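Part 6: Setting up the sauce rack

You've got the two baskets clipped on and the feet pushed home, so now it's just a matter of where it lives and what goes in it. I keep mine in the corner by the knife block, and after almost 60 refills I've settled on this order.

1. Wipe the worktop and the bottom of the feet. Grit under a wire foot will scratch stone, and I have the marks to prove it!

2. Stand the rack in the corner and press down on each side in turn. If it rocks, go back to Part 5 and seat the lower basket again.

3. Wipe every bottle before it goes anywhere near the rack (fish sauce and chilli sauce dribble down the neck and then glue themselves to the wire).

4. Fill the top basket first with the sauces you cook with every day. Keep one hand on the front rail and hold the bottle by the neck with the other, labels facing out.

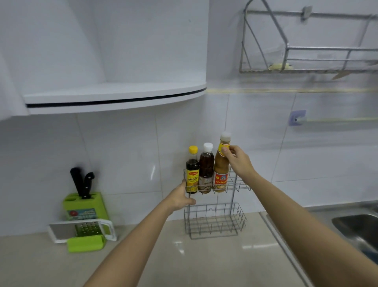

5. Put your tallest bottle at whichever end you reach for most easily. I'm right-handed, so for me that's the right – swap it round if you're not.

6. Leave the lower basket until last. Rami Issa, who has the same Trasine rack, keeps vinegar and short jars down there, and I've copied him.

Note: if you have a shelf over the corner, check that you can lift your tallest bottle straight up and out before you fill everything.

Caution: don't carry the rack with bottles in it. Take them out, move it, put them back. It's dull, but so is mopping up soy sauce.

Cleaning is in Part 7.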